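Seltis: motion planning for two arms and soft things

I write most of the planner and most of this page, so the enthusiasm is mine.
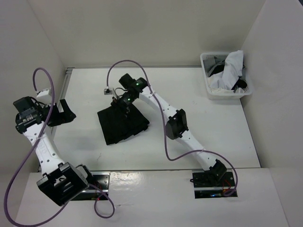 Do I need to buy new arms to run Seltis?
Any arm that takes joint position commands over a network link will do, and you can start with one and add the second later. The license covers both.

So, what do you get? Seltis sits between your perception code and your motor drivers. You hand it a goal (put this corner on that corner, say) and it works out which arm should go, which one should wait, and how to keep their elbows from meeting in the middle. Folding is the job I test on most, and I still love it -- a piece of black cloth on a white table, one gripper at its upper corner, is a whole afternoon of fun for me!

The cloth tracker is called Naltatus. It fits a mesh of 153 points to whatever fabric it sees and hands that to the planner, so you can ask for a corner by name and skip the pixel hunting. Dark fabric used to drive me up the wall (creases vanish into the black), and Pavithra Kandasamy rewrote the edge finder in February to deal with it. Much better now. Very thin socks are still hit and miss.

Cables get their own model too. If your wiring loops up over the wrist and swings out beside the arm, draw that loop in the setup tool and the planner leaves it room. Please do this before your first run!

What's in version 5
-- Two-arm planner with shared collision checking
-- Naltatus cloth tracker
-- Cable envelope editor
-- Replay viewer, with scrubbing and side-by-side runs
-- 81 ready-made motion templates (folds, flips, drags, basket pick-ups)

A single-workcell license is $605, with a year of updates. Schools should write to Nandini Amin, who handles our education pricing and answers faster than I do.

You'll need a Linux machine, a fixed camera with a clear view of the table, and a free network port. The calibration wizard walks you through the rest, and you can rerun it any time the camera gets bumped.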